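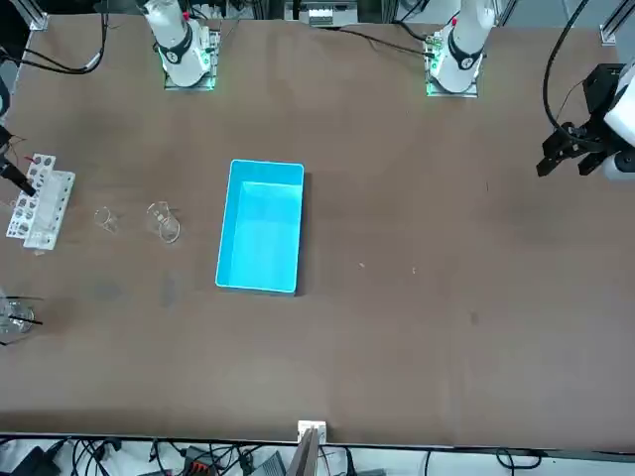
August 4, 2018

The softener in the basement regenerated twice in one night last month, and the water the next morning tasted of salt. I have now spent more time reading its manual than I spent choosing the house.

Some background for anyone arriving by search. Our water comes from the Akport municipal supply, drawn from a limestone aquifer and delivered hard. The softener is a Brerier single-tank unit with a metered valve, installed by the previous owner. It works by ion exchange: the resin beads hold sodium, the incoming calcium and magnesium displace it, and when the resin has given up most of its sodium the valve flushes the tank with brine and starts over. A metered valve decides when to do this by counting gallons. It has no idea what is in the water. It divides the resin capacity by whatever hardness figure has been typed in, subtracts a reserve, and waits.

The hardness figure typed into mine was 30 grains per gallon. I found no record of where that number came from. The town report gives a range for the whole district, and the upper end of the range is well under 30. My guess is that somebody had stains on a shower door and rounded up until they stopped.

Setting hardness too high does no harm to the plumbing. It wastes salt and water, and it makes the unit regenerate early. Setting it too low is worse, in that hard water gets through before the valve thinks the bed is spent. Both errors are invisible from the kitchen sink for a long time, so I decided to measure.

## Measuring

Test strips were the first attempt. They are cheap and fast, and the color blocks are spaced so far apart that the answer is a choice between "hard" and "very hard." Drop titration is better. A sample goes into a tube, an indicator turns it pink, and drops of titrant are added one at a time until it turns blue. In my kit each drop corresponds to one grain.

Two things improved my readings. The first was holding the bottle fully vertical, so the drops come out the same size. The second was stopping for a few seconds after each drop once the color went purple. The reaction slows down near the endpoint, and it is easy to overshoot by a drop or two out of impatience.

Raw water should be taken ahead of the softener. My outside spigot is plumbed before the unit, which I confirmed by shutting the bypass and watching the spigot keep running. I let it run for 5 minutes before sampling.
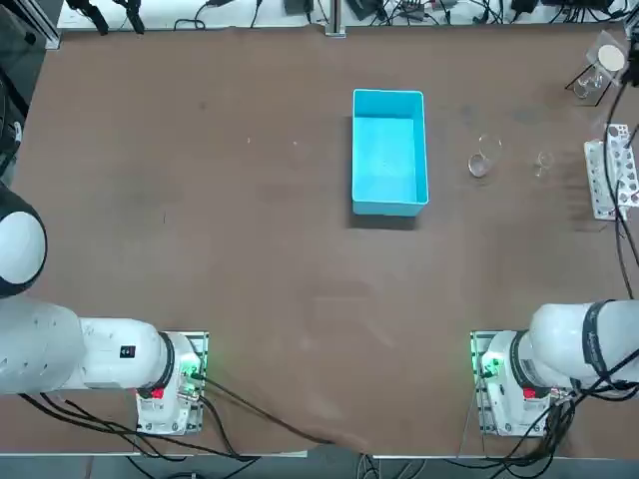 One reader of my May post on the subject wrote that drop kits are only as good as their reagent, and that an old bottle of titrant will read high because it takes more drops to reach the endpoint. The suggestion was to check the kit against a known standard before trusting it on tap water. I had not done this. I bought a bottle of calcium standard at 200 ppm as calcium carbonate, which converts to 11.7 grains, and the kit called it at twelve drops. For a method that resolves whole grains, that is as good as it gets.

The raw water then came in at nineteen grains on three separate mornings, with one reading of twenty that I put down to a fat drop.

## What the valve was doing

Before changing the setting I wanted to know how the unit had been behaving. The Brerier valve keeps a small diagnostic menu, reached by holding two buttons, and one of the entries is gallons since last regeneration. I wrote that number down every evening until it reset. The last figure before a reset was 892 gallons.

At nineteen grains, 892 gallons is a load of just under 17,000 grains. The tank is rated for a good deal more than that at the factory salt dose. It had been throwing away usable capacity on every cycle, and I had been carrying bags of salt down the stairs to support it. 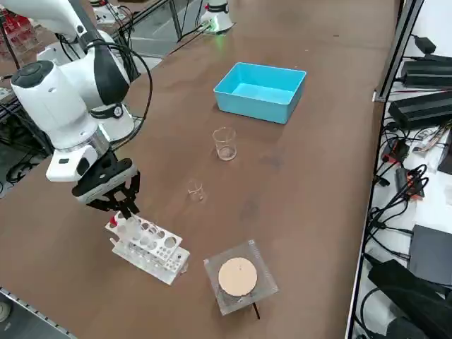
I set the hardness to twenty, leaving one grain of margin, and left the reserve alone. The interval between cycles has stretched as the arithmetic says it should. Water from the kitchen tap, checked the evening before a scheduled regeneration, turned blue on the first drop.

None of this explained the salty morning. The double regeneration was a separate fault, and a duller one. The valve position is sensed by a microswitch on a cam, and the switch had a film of grease on it. When the valve failed to register home position, it ran the sequence again. The second run pulled brine from a tank that had not refilled properly, and the rinse that followed was short — hence the taste. I cleaned the switch with contact cleaner and it has behaved so far.

The replacement switch is a Zabala part, stocked by the plumbing supply place in Akdale and not by anyone closer. I have ordered one anyway. The injector screen is next on the list, along with the brine float, which sticks if the salt is allowed to bridge.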